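Vekine Two-Arm Bench
Research equipment / Bimanual manipulation / Paired arms

If your group is working on how two arms share one small job, we think you'll get along with the Vekine bench very nicely. It grew out of a study Wolfram Reuter and Tomomi Nishimura ran at our Ikasville workshop, and we've kept it close to what they used: a pair of silver arms with black two-finger grippers, a white table, a plain wall behind, and a cup-and-pen task that looks easy until you try to teach it!

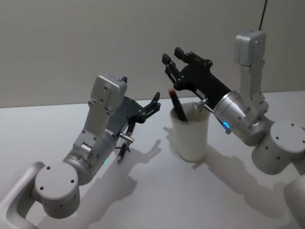 The question they began with was a modest one. When both arms work over the same cup, should a single policy drive the pair, or should each arm have its own and simply be told what its neighbour is up to? They recorded 2,000 demonstrations by hand (bless them) and trained both versions on exactly the same set.

Each version then had 112 trials. The single policy finished 80 of them and the separate pair finished 48, a wider gap than any of us had guessed over coffee. Most of the lost trials went the same way, with both arms heading for the space over the cup at once and neither giving ground.

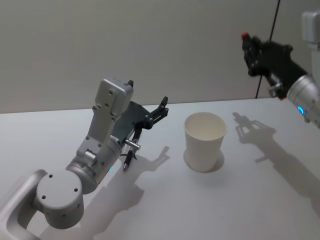 Photo: Leif Fogh / Vekine

Tomomi's feeling is that the cup itself does a good deal of the teaching. It's a plain paper one, light enough that a careless finger will tip it, so a policy has to learn some manners about the rim. We did try a heavier beaker in June and the scores went up for both versions, but so did the number of bad habits, and we went back to paper.
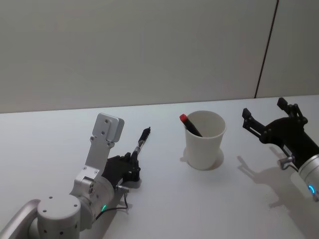 Every bench comes with the demonstrations, both sets of trained weights and the Darkero recording software, along with Brynhildur Grímsdóttir's setup notes, which are long but very friendly. You'll want a sturdy table and a patient afternoon for the first calibration.

For prices and delivery, or just to talk over your own task, do write to Michalis Kyriakidis on the Vekine research desk.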